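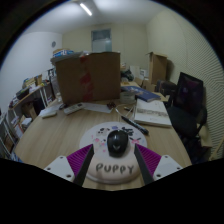 Clearing and Sorting a Mixed Desktop

A desk that doubles as a packing station collects three classes of object: input devices and remotes, paper goods, and supplies such as tape and markers. The procedure below returns a wooden top to working order without emptying drawers.

Before starting

Set out one shallow tray, a dry microfiber cloth, a second cloth dampened with water and a drop of dish soap, and hook-and-loop cable ties. Allow 80 cm of clear width for the main work area. Anything that does not fit outside that width goes to a shelf.

1. Boxes first
A large carton takes up more of the top than everything else put together. Move it to the floor before touching the small items. If it stays closed, write the contents and destination on the side that will face out. If it is empty, slit the tape, fold it flat and store it on edge. Do not pull tape off a carton you intend to reuse -- the outer paper layer comes away with it.

2. Loose cables
Unplug at the wall end, then trace each cable by hand to the device. Thin white charging cables look alike once coiled, so label both ends. Coil to a diameter no smaller than a coffee mug and close with one tie. Cables that stay in use should run along the back edge and drop behind the desk.

3. Mouse and rest
Glossy plastic shows finger marks. Switch the mouse off or unplug it, wipe the shell with the barely damp cloth, and follow with the dry one. Clean the sensor window with a dry cotton swab. A round stand or pad with stickers on it, like the white PUPPY disk, gets the dry cloth only. Moisture lifts sticker edges, and rubbing alcohol can take off printed lettering.

4. Remote controls
Remove the batteries, wipe between the button rows with a swab, and refit. Give the remote a fixed place on the left or right. It should not share a tray with markers.

5. Paper and books
Close open notebooks and stack them by size, largest at the bottom. Loose sheets go in a folder the same day. Books left flat on the top trap grit underneath, which scratches the finish when they are slid. Lift them.

6. Tape and markers
Stand tape rolls on their side faces, or hang them on a dowel. A roll standing on its rim will travel. Fold under 3 mm at the free end to make a tab. Store markers horizontally with the cap pressed fully home.

7. The wood surface
Dust along the grain. Wipe with the damp cloth in the same direction and dry at once. Oiled tops need a fresh coat when water no longer beads; lacquered tops do not take oil.

Interval: steps 2 through 6 weekly, steps 1 and 7 as needed.

Compiled by Harvey Perron, Clernport. Revised 15/08/2021.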